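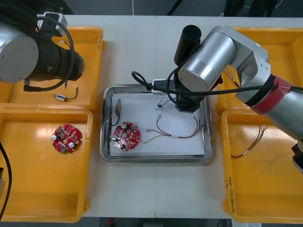
Yellow trays, two on each side of a stainless steel tray, on a white worktable.

Workshop Supplies > Storage & Sorting > Trays and Bins

Joly Shallow Parts Tray, Yellow

The Joly shallow tray is a plain open tray for small parts at the bench. It is molded in one piece from yellow plastic, with a flat floor and rounded inside corners so that screws and washers can be swept out with a finger. The rim is wide enough to grip with gloves on.

Trays nest when empty. A stack of 33 fits on a standard Galov shelf, and the stack will come apart without twisting. Full trays should not be stacked directly on each other — use the Joly lid, sold separately, if you need to do that.

Each tray weighs 530 grams and holds a load of up to 73 ounces spread evenly over the floor. Wash by hand with warm water and dish soap. The plastic stands up to light machine oil and rubbing alcohol, but acetone and paint thinner will cloud the surface. Do not leave trays on a radiator or near a heat gun.

The tray is not static-safe. For bare circuit boards, order the black Priscombe version, which has the same outside size and fits the same shelves.

Sold singly or in cartons of 100. Cartons ship from the Erkport warehouse and may arrive separately from the rest of your order. Single trays are wrapped in paper. Yellow is kept in stock all year; gray and blue are made to order, and the next run is in October.

Labels are not included. The front edge takes any adhesive label up to one inch high. Wipe the edge with alcohol first and let it dry.

For carton pricing or mixed colors, write to Clotilde Lecomte in the sales office. Returns are accepted on unused trays only.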